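Crosswise (radio program)

Crosswise was an American political talk radio program built around a daily debate between a conservative host and a liberal host. It was produced by Pillik Audio and carried at its peak by 119 stations, most of them on the AM band. The program ran for two hours each weekday afternoon and was known for its rule that neither host could speak for more than four minutes without giving way to the other.

Background

Pillik Audio had produced farm reports and local sports call-in shows before it moved into political talk. Its first program director, Geum-ok Um, had worked as a newsroom editor and wanted a show in which both hosts had equal standing. In a later interview she said that most two-host programs of the time had "one driver and one passenger," and that listeners could tell which was which within a few minutes.

The conservative seat went to a former county prosecutor who used the single name Berisha on the air. The liberal seat was filled by Dale Zirkano, a newspaper columnist with no earlier radio experience. The two had met once before they were hired, at a public forum on school funding.

Format

Each broadcast opened with a short news summary read by a staff announcer. The hosts then took turns presenting the main topic, with the order decided by a coin toss. The second hour was given over to callers. Screeners tried to alternate calls by viewpoint, though on slow days the hosts often took whoever was on the line.

A chime marked the end of each host's allotted time. It became a familiar part of the show and was used in station promotions. Berisha was known for talking through it. Zirkano often stopped in the middle of a word.

A weekly segment called "The Other Chair" required each host to argue the opposite side of an issue. It was dropped after the first season, when clips from it were passed around without any mention of the format, and was brought back two years later with a spoken notice at the start.

Reception

Reviews were mixed. Critics on the left said that Zirkano was too polite and let weak claims go by. Critics on the right made a similar complaint about Berisha on economic subjects, where he sometimes agreed with his partner. A media column in the Alusero Review called the program "a fair fight with very few punches."

The most discussed episode was a debate on funding for 911 dispatch centers, in which a caller who worked as a dispatcher corrected both hosts on how the centers were paid for. The call lasted 43 minutes, and the chime was switched off for the rest of the hour. Pillik Audio later offered the recording to stations as a stand-alone special.

Cancellation

Zirkano left the program in March of its final season to return to print. A series of guest hosts filled the liberal seat, but several large stations dropped the show within weeks, and the last broadcast was a repeat of the dispatch episode.

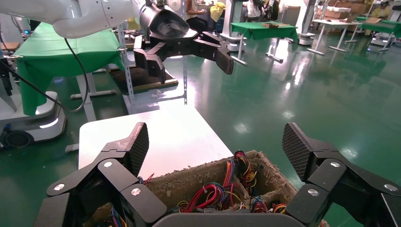 Archive

Recordings of most broadcasts are held by Pillik Audio. The first season is incomplete, as tapes from that period were reused. Um has kept a partial set of program logs, which list the topics and the result of each coin toss.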